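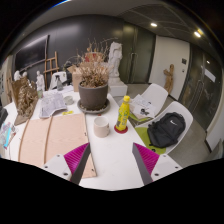 Hazel Crenshaw wants to know if the Nekholm table is still worth it two months on, seeing as I raved about it in July. Short answer yes. Longer answer, mostly yes, read on.

Bought it to replace the old Jiranden which wobbled from the day it came. White top, seats 8 if everyone likes each other. We are 2 most days so it's really a desk, a craft table and a place for mail.

Assembly – fine. Took me one evening on my own, would of been quicker with help. Instructions are all drawings, no words. Step with the cross bar is drawn backwards I think, I did it twice. Bolts all there plus a spare.

The top. Wipes clean, coffee comes off, so does glue if you catch it the same day. Turmeric does not. Baking soda paste got most of it, there's still a faint patch by my chair. Shows every crumb too, so if that bugs you get the darker one. Scratches: one, my fault, dragged a plant pot. Put felt under your pots!

Legs are solid. No wobble on our floor and our floor is not level. Re-tightened everything once after a few weeks, they tell you to and you should.

Bad bits. Edges are sharper than they look, my hip knows. Delivery from Stoto was slow and they left it at the side gate in teh rain, box soaked, table ok. Emailed, got a form reply, then a small refund after I emailed again.

Price – I paid 1006 with shipping. The Leung one I wanted was nearly 2000 and sat in the store it felt no sturdier. Nicer drawer though. This has no drawer at all, and I do miss one for pens and placemats.

Would buy again, from a different store. 4 stars, loses one for the edges and the turmeric.

Updated September 26, 2026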